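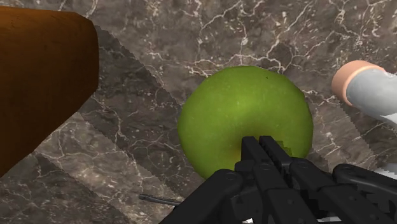
One green apple on the marble. You'll need a few more.

Green Apple Jelly, the Slow Way

Posted 08/11/2020 by Jarrah Fairweather

I've been making this jelly since we moved out to Plandthorpe, and every year I get emails asking for the method, so I'm finally typing it up properly. It's my nan's recipe with a bit of fiddling from me. She cooked everything by feel and wrote down next to nothing, which made for a few very runny batches before I got there!

Green apples are the ones you want. They're sharp, they hold plenty of pectin, and the jelly comes out a lovely pale gold, or a bit pinker if you cook it longer. Windfalls are fine as long as you cut out the bruised bits. Mine come from the Gitwood market when the tree out the back has had a bad year (the possums and I do not agree about who owns it).

What you'll need

Some 1,349 grams of green apples (yes, that's what went on my scales last time, so go with anything near it)
1,000 millilitres of water
About two cups of white sugar, but hang on for the measuring bit further down
Juice of one lemon
A big heavy pot, a square of muslin, a colander, and four or five small jars

Give the apples a good wash and chop them up roughly. Don't peel them and don't core them! The skins and pips are where most of the pectin lives and you'll be straining it all out later anyway. Stalks can go in the compost.

Tip the lot into the pot with the water and bring it up to a simmer. Lid half on, heat low, and leave it for 60 minutes or until the apples have collapsed into mush. Give it a stir now and then but don't get carried away with mashing.

Line your colander with the muslin, sit it over your biggest bowl and ladle the pulp in. Now walk away. I leave mine overnight with a tea towel over the top. I know it's tempting to squeeze the cloth to get the last of the juice, and if you don't mind a cloudy jelly, go for your life. It tastes the same. Nan would've had a word to you about it, though.
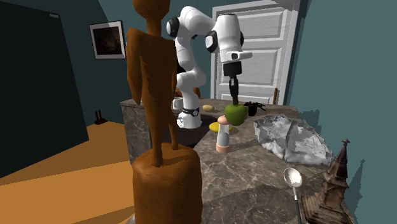
Green apple on the marble-patterned table, carved figure in front.

In the morning, measure your juice. For every 500 millilitres you want 375 grams of sugar. Some people go cup for cup but I find that way too sweet, and you lose the tartness. Pop a couple of saucers in the freezer at this point, you'll want them soon.

Pour the juice back into the clean pot with the lemon juice, warm it through, then add the sugar and stir until you can't feel any grit on the bottom. Turn the heat right up and let it boil hard. It will climb the pot, so use a bigger one than you think. Skim off the foam as you go (my kids eat it on toast).

Start testing after ten minutes. Take the pot off the heat, put half a teaspoon on a cold saucer, wait a minute and push it with your finger. If it wrinkles, you're done. If it just slides about, back on the heat for another three minutes and try again. I once got impatient in December in the middle of a heatwave and bottled a batch too early, and we had apple syrup on our pancakes until Easter.

While that's going, get your jars ready. Wash them in hot soapy water, rinse, and dry them in the oven at 120 degrees for 15 minutes. Boil the lids separately. Fill the jars while both the jelly and the glass are hot, lids on tight, and don't tilt them until they've set or you'll get a wonky top.

It keeps for a year in a dark cupboard, and a month or so in the fridge once it's open. We have it with roast pork, or with a sharp cheddar and those plain water crackers. A spoonful stirred into gravy is very good too.

If you want to muck around with flavours, a few sprigs of mint or a bit of rosemary can go in with the apples at the start. Next up I'm having a go at quince, so if you've got a method that doesn't take all weekend, leave it in the comments.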